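Two arms, two sets of fingers, one table

I have been putting this off since February, when the second arm arrived and there was only one gripper to go with it. The new one is a Plattner. The old one came from Karngate, and I paid 469 for it used. The Plattner cost 1535, so I wanted to know what the extra money gets me before I buy any more.

Both are plain parallel grippers. I set the arms up on either side of the table with bins between them and worked through things from the bathroom cabinet: tubes, small cartons, a big bottle and a couple of soft packs. Same controller settings on both sides, same speed.

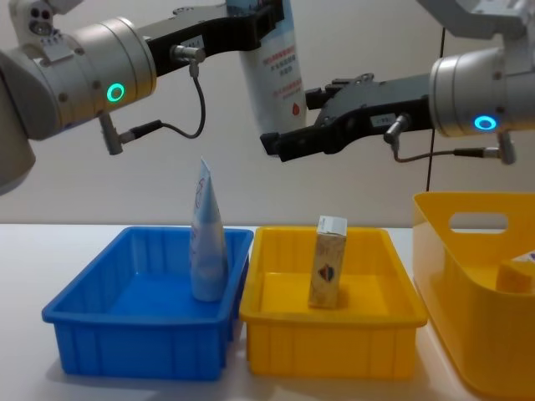
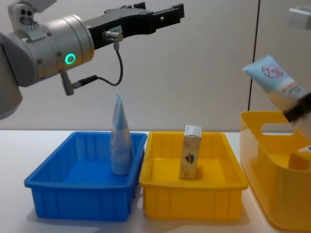
At least one small carton in the yellow tray, in all four.
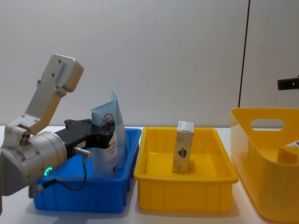
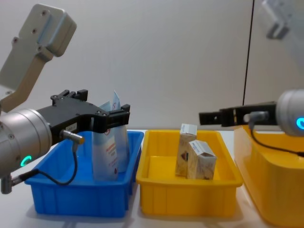 Cartons are easy for either gripper. I stopped logging them after the first run. Tubes are fine if you grab them near the cap, where they are stiff. Higher up they fold, and the controller reads that as a closed grip when there is hardly anything between the fingers. I had to raise the stop threshold 3 times before it quit doing that.

Soft packs were the worst. The Karngate closes in steps and tends to push the pack away before it gets hold of it. The Plattner closes more smoothly and I could bring the force down a lot further. That is most of what I paid for, as far as I can tell. On heavy items I saw no difference up to 500 grams, and I didn't try to go past that.

Cables are still a problem. The connector sits low on the gripper, so the loop hangs where it can catch on a bin rim. I ordered some short right-angle leads from Didholm and will route them along the wrist when they come.

Next I want to swap the two grippers between arms and run the whole set again, in case some of this is the arm and the fingers have nothing to do with it. I also still have the Plostside camera in its box and need to print a bracket for it.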